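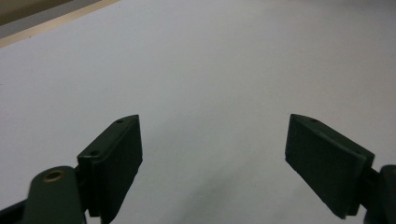

2 min read

Leasing opens at Flandusel, first move-ins set for August

Leasing has opened at Flandusel, the rental building developed by Maltari on the former bus depot lot at the north end of Song Street. The five-story building has 40 apartments, a mix of studios, one-bedrooms and two-bedrooms. Applications are being taken at the leasing office on the ground floor, and the first residents are due to move in next August.

Maltari bought the lot after an earlier plan for a hotel was dropped. The company kept the old brick wall along the alley and set the new building back from it, which left room for a narrow courtyard. The main entrance is on Song Street. Bikes and deliveries come in from the alley side.

Each apartment has its own washer and dryer, and all two-bedrooms have a second bathroom. Units on the top floor have slightly higher ceilings. Heat and hot water are included in the rent. Electricity and internet are billed to the tenant. Leases run 12 months, with a 24-month option at the same monthly rate for anyone who signs before the building opens.

Parking was the main point raised at the zoning hearings. The final plan has 25 spaces under the building, leased separately from the apartments. Tenants who want a space should say so on the application, as they will be assigned in the order that applications are approved. Street permits on Song Street are still limited to one per household.

"We had a lot of calls from people who already live in the neighborhood and want to stay here in a smaller place," said Imke Engelhardt, leasing manager for the building. "The one-bedrooms are what they ask for first."

The two retail spaces facing Song Street are not yet leased. Maltari says it is in talks with a bakery for the corner unit and would like a service business, such as a dry cleaner or a shoe repair shop, for the other one.

Pets are allowed, up to two per apartment, with a monthly fee for dogs. Smoking is not permitted anywhere on the property, including balconies.

Tours are by appointment. The leasing office is at 363 Song Street, and floor plans can be picked up at the front desk. Applicants need a photo ID and two recent pay stubs.

Last updated: 13/11/2021

Recent items
Flirkudel office conversion goes back to the zoning board
What the new street permit rules mean for renters
Maltari names contractor for riverside townhouses
Song Street sidewalk work: where to cross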